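Automation at the Amden Site: Frequently Asked Questions

Last updated 14 May 2025

These answers are for all Coltell employees at Amden, including temporary and agency staff. They replace the notice issued to team leaders in November.

What is being introduced?
Coltell is introducing robotic handling for part of the packing and returns work. The system is supplied by Drimisik. At present, staff record tasks by hand using grippers, and the recordings are used to prepare the robots for the same work. The first robotic stations will open once the recording stage has been completed and reviewed.

Which jobs are affected?
Of the 282 people employed at Amden, those in packing and returns will see a change in their daily duties. Goods inward, maintenance and the office teams are not part of this stage.

Will anyone lose their job?
No redundancies are planned as a result of this programme. Staff whose station becomes robotic will be offered another role at the same grade and rate of pay. Any later proposal that would alter this position would be put to employee representatives before a decision is taken.

Do I have to take part in recording?
No. Recording is open to anyone in packing and returns who has completed the half-day induction. Declining has no bearing on appraisals, shift allocation or future applications. Staff may also withdraw at any point by informing their team leader.

How long is a recording session?
A session consists of 200 short task repetitions, with a break after each set of 50. No employee may be booked for more than three sessions in a week. Time spent recording is paid as normal working time, and packing targets are adjusted for the shift.

What should I do if my hands or wrists become sore?
Stop the session and tell the session lead. You will be returned to other duties for the rest of the shift and offered an appointment with occupational health. The remaining repetitions do not have to be made up.

What do the grippers look like in use?
The grippers are held and moved by hand. Each has its own camera, and staff will be shown how to hold them during induction. 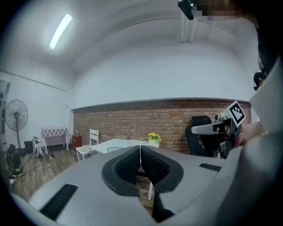
Hand-held grippers in use, with a square marker mounted on top of the one at right.

Are the recordings used to measure my performance?
No. Recordings are kept apart from personnel records and are not available to line managers. Faces are blurred before the material is passed to Drimisik. Requests to see or delete a recording should be sent to Eylül Işık in Data Protection.

What training will be offered?
Two courses are available: station operation, and basic fault clearing. Both take place in working hours. Places are allocated by length of service where a course is oversubscribed. Hideaki Amano keeps the course list.

Whom should I contact?
Questions about roles and pay: Jahangir Munasinghe, Human Resources.
Questions about sessions and equipment: Hnat Fedoruk, Site Operations.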